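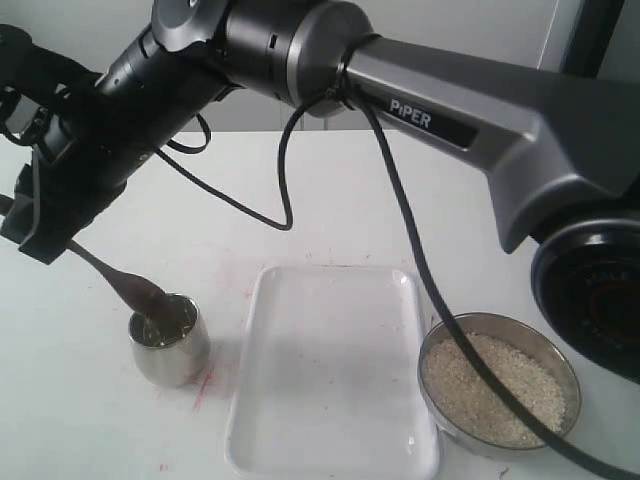 Small Steel Cups Forever

23 Feb 2021

I have a confession for the two or three of you who have been reading since the sourdough days: I have a new kitchen love, and it is a short, straight-sided steel cup. I use them for everything now! Coffee, cocoa, melted butter, the last bit of pan sauce I can't bear to throw out. They stack, they don't chip, and when you drop one on the floor at six in the morning it makes a terrible noise and then goes right on being a cup.

It started with Thandeka Sibiya, who lived downstairs from me when I was in the old place on Pulov Street. She drank everything out of steel. Tea, water, juice, one time a very nice red wine (I had opinions about that, she ignored them). When she moved away last May she left me 2 of her cups in a paper bag on my doormat, with a note that said "stop microwaving mugs." I did stop, mostly because you can't put steel in a microwave, and so I had to learn to warm things properly again.

Now for the brown stuff, which is what I have really been wanting to write about — stirring. I make a drinking chocolate most evenings and I spent years being lazy about it. Powder in, hot milk on top, three swipes with whatever was in the drawer, and then I'd wonder why the last mouthful was like wet sand. What works so much better is starting tiny. A spoonful of cocoa, a little sugar, a pinch of salt, and just enough hot water to make a paste. Work that paste against the side of the cup until it goes glossy, and only then add the rest, a splash at a time. My usual amount is 100 ml of milk, so it's a small drink, but it is so thick and dark that I never want more than that. Okay, sometimes I want more than that.

A long spoon helps a lot. With a teaspoon my knuckles end up over the steam and I rush. With a long dark brown one I can get right down to the bottom corner of the cup, where all the dry powder hides, and I can lean it on the rim when the phone rings. I'm not fussy about what the spoon is made of as long as the bowl is rounded and not too wide. The one I bought from Lindemann (the hardware store, they have a shelf of kitchen things at the back past the paint) was too wide and I use it for rice.

And then the tray! I resisted trays for so long. They seemed like something for hotels. But a plain white one with rounded corners and a bit of a raised rim has changed my counter completely. The cup goes on it, the spoon goes on it, the drips stay on it, and when I'm finished I carry the whole business to the sink in one trip. A white tray does show every smudge and speck, I will admit, and I've decided I like that. My old one was patterned with lemons and I don't want to think about what was living among those lemons.

A few things people have asked me in the comments:

Does the steel get hot? Yes, very. Hold it up by the rim, or wait a few minutes. I wrap a dish towel around mine and feel like a person in a mountain cabin.

Does it taste of metal? Not to me. Thandeka says it tastes better, and my sister says it tastes like camping, and she means that as an insult.

How do you get the brown film off the spoon? Rinse it straight away, before you drink. If I forget, I leave it standing in a cup of warm water overnight and it wipes off in the morning.

I now own 6 of these cups and there's room on the shelf for more. Next week I'm trying the paste method with instant coffee and a little cardamom, and if it's any good I'll post the amounts.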